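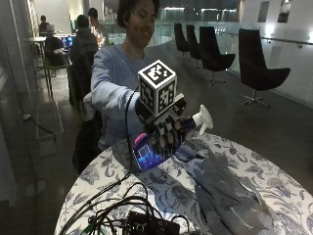 [Lakolard] Re: Prewashing fabric for slipcovers

Home | Archive | Threads | Members | Join

Search the list
Go

Print this message | E-mail this message

From: Shih-chieh Cheng
Date: Sunday, June 2, 2019
To: Lakolard home sewing list

The earlier message asked:

> I bought 7 yards of cotton print from the Imero
> sale bin to cover two armchairs. The bolt end said
> nothing about shrinkage. The shop in Disham told me
> to skip the prewash and have the covers dry cleaned.
> I have a dog and will be washing them at home.
> Do I wash it all first? And is 7 yards enough if it
> shrinks? The chairs are plain, with square arms and
> no skirt. I would like to cut it next weekend.

Yes, wash it all first, and wash it the same way you plan to wash the finished covers. If you prewash in cool water and then put the covers through a warm cycle with a hot dryer, they can still shrink on you. I did that with a window seat cover and had to sit on the zipper end to get it closed.

Before you wash, cut a test square. I make mine 6 inches on a side and mark one edge with a thread so I can tell the lengthwise direction afterward. Most cottons I have used shrink more in length than in width. Measure it dry, wash it with a load of towels, dry it, press it without pulling, and measure again.
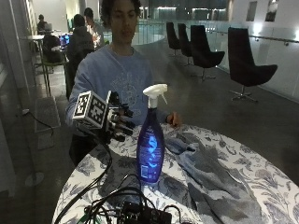 Keeping the cut ends from raveling

Zigzag both cut ends or serge them. If you don't have a serger, a long straight stitch run close to the edge will hold up for one wash. Open the fabric out fully before it goes in the machine. If you leave it folded the way it came off the bolt, the fold line can fade and it will not press out.

Seven yards is a lot of wet cotton. If your washer is small, cut the piece in 2 and wash the halves in separate loads, but only after you have worked out your layout. Otherwise you may put the cut right where the longest panel needs to go.

I take it out of the dryer while it is still slightly damp and press it then. It saves a good deal of spraying.
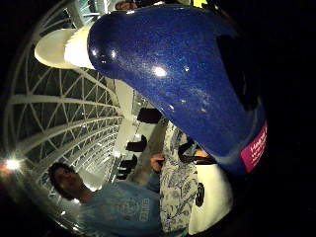
Glittery blue with a pink label

Yardage for patterned cloth is where people get caught. The chair itself may need very little, but each front panel, back panel and cushion has to start at the same point in the pattern or the chair will look crooked. Measure the repeat after washing, because that shrinks too. A blue floral toile on white, like the fabric in the photo, needs this kind of planning, and I would center a main motif on the seat cushion before cutting anything else. With a small all-over print you can be much looser about it.

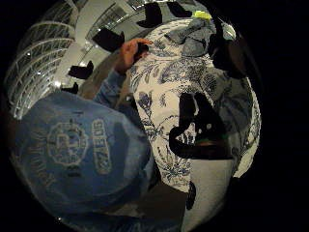 As to whether you have enough, I can't say without the repeat and the chair measurements. Measure down the inside back, across the seat and over the front edge, and add your tuck-in and seam allowances. Then draw the pieces to scale on graph paper. If it comes out tight, use a plain cotton for the outside backs. A white ground with blue flowers, as on that big rounded piece of cloth, takes a plain blue or plain white back very well. Wash the plain cotton first too.

Cord for the piping also shrinks if it is cotton. I wash mine tied in a loose hank inside a pillowcase. The Mets cord I used last August was 70 percent cotton according to the card, and I treated it the same way.

Send the repeat and the chair measurements when you have them and I'll go over the layout with you.

Shih-chieh

Print this message | E-mail this message

Previous | Next | Back to thread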